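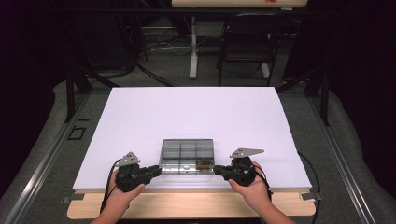
One reply to my December message says the tinted boxes are a mistake for buttons, that you can't tell navy from black through smoke-colored plastic, and that anyone with a large collection will end up opening every box to find one card of shirt buttons. A second reply agreed and recommended going back to glass jars.

I'm answering both together. The color problem is real. I had it with the dark blues and with two shades of brown, and I don't think it can be fixed, only worked around. I don't agree about the jars.

For people who deleted the earlier message, I'm quoting the part that matters.

> I have started moving the buttons out of the tins and into divided
> plastic boxes. The kind I settled on is shallow, rectangular, smoky
> gray and see-through, with a small metal fastening on the edge. I
> looked at the Fostura boxes first and they are good, but the
> compartments are all the same size and that size is wrong for coat
> buttons.
>
> My count when I started was 2,045 loose buttons, leaving out the
> ones still on their cards. I only counted because I wanted to know
> how many boxes to order. It took two evenings and I would not do it
> again.
>
> Before I order more, I would like to hear from people who have used
> divided boxes for several years. Do the dividers hold? Do small
> buttons work their way underneath? Does the plastic go yellow or
> cloudy? I keep mine in a back bedroom in Alarcón that gets strong
> sun in the afternoon, and the last set of clear drawers I had in
> there turned the color of weak tea.
>
> I would also like to know how people sort. I have tried color first
> and size second, and I am not sure it is right.

Thank you to everyone who wrote back, on and off the list. Most of the answers were about sorting, so I'll start with that.

Color first did not work for me. It looks good when the box is new. Then you need four matching buttons for a cardigan, and what you care about is the diameter and whether they have two holes, four holes or a shank. I was going through the whole red row to find anything that would pass through the buttonhole. I have now changed over to size first, then type, and color last if there is room left. Shank buttons get their own box because they don't lie flat and they take up twice the space.

The order I use now:

- shirt and blouse sizes, flat
- cardigan and dress sizes, flat
- coat sizes, flat
- shanks, all sizes together
- odd ones, singles, anything broken that I can't throw out

The last group is larger than I want it to be. I pulled 203 singles out of the tins, meaning buttons with no match anywhere in the collection. Somebody suggested giving them to a school. I may, but singles are what I use on bags and toys, so for now they have a box.

On the dividers. The boxes I bought have one long divider running lengthwise down the middle and shorter ones going across. The cross dividers are not straight along the top, they rise in a curve. I took this for decoration when I bought them. I like the shape in use, as there is something to get hold of, and I can see at once which wall belongs to which section. 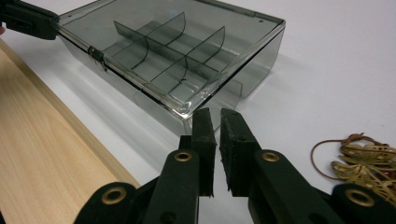 Smoky gray box with the long divider and two of the curved ones.

The question about buttons getting underneath had three different answers on the list. My own answer is that it depends on the button. Anything from shirt size up has stayed where I put it. The tiny doll-clothes buttons have moved, and so have seed beads, which I should never have put in a divided box at all. Beads are now in screw-top tubes, and the tubes are in a drawer. If your collection is mostly small baby buttons, I would look for a box where the walls are molded in one piece with the floor and accept that you can't change the layout.

Check the floor of each box too when you get it. A hole that seems too small to matter is big enough for a seed bead, and with tinted plastic on a white table it just looks like a dark spot. A square of felt cut to fit the compartment takes care of it. Felt also stops the noise, if that bothers you. I use up scraps for this and don't try to match them.

Someone asked how I sort without chasing buttons over the floor. I use a big white board flat on the table and do everything on that. Foam board, poster board, the back of an old display panel, it makes no difference as long as it is flat and white. Dark buttons show up against it right away, and it is kinder to the eyes than wood grain. White and clear buttons are harder to see on it, so for those I put down a dark dish towel. Clip the board or weigh it down if your table is smooth. Mine slid once with a full tray on it, and I was finding coat buttons behind the radiator for a week.

Now the tint. Here is what I do about navy and black:

1. Sort them by daylight only, near a window, before noon if possible. After supper I cannot do it, whatever lamp I use.
2. Never put the two in neighboring sections. Mine are at opposite ends, with white in between.
3. Sew one of each onto a strip of card and write the color on the card. Stand the card in the section facing the side you look in from.

The third step is the one that solved it. The strip takes a few minutes to make. It also means that when I'm at the fabric store I can take the strip along and leave the box at home.

On yellowing I can report less than I hoped. I have had the new boxes only since the fall. One person on this list has had tinted ones for many years and says any change is hard to see because they were gray to start with, which seems a fair point in their favor. Until I know more, I have put mine on the wall away from the window, with a cotton curtain across the shelf.

About the jars. I kept buttons in jars for most of my life and they look nice on a shelf, I won't argue. But the button you want is at the bottom, so you pour the whole jar out, and then you pour it all back. I did that often enough. A shallow box shows nearly everything at once. It also stacks, and the jars did not. If you have a few hundred buttons, keep the jars. Past 500 or so I think most people will be happier with something flat.

Labels. I tried the Usta removable ones and they came off clean from the lid, with no residue. The ridges on a divided lid are a nuisance, since a wide label bridges over them and lifts at the corners. Cut the label narrow enough to sit between two ridges, or put it on the end of the box. I have gone over to the ends, which is also where you want it when the boxes are stacked.

Several people wanted to know about glue for a cracked corner. I have only used Fenitus, the small tube, on one box. It held, but it left a cloudy patch the size of a thumbprint. I would not use it where you need to see through. Tape on the outside is uglier but easier to take off and do over.

Where things stand now: 819 buttons are sorted, boxed and labeled. The rest are still in the tins, which are on the floor of the hall closet, and I do a handful when there is something on the radio. I'm not in a hurry. The cards of new buttons I have left alone. They file very well upright in a shoebox with the sizes on tabs, and I see no reason to cut them loose.

Two questions still open, if anyone can help.

Does anyone have a good way to store glass buttons in these? I don't like them knocking together. Felt on the bottom does nothing for the sides. I thought of threading them onto loops by set, but then they don't sit flat and the lid rides up.

And does anyone sort by material? I have kept shell separate from plastic, but I have wood, horn, leather and metal all in together under size, and I have read that metal should be kept away from some of the older plastics. I'd like to know whether that is a real worry in a box that gets opened every week or two.

Reply to the list please, so the answers end up in the archive.

Search messages All threads This thread only Search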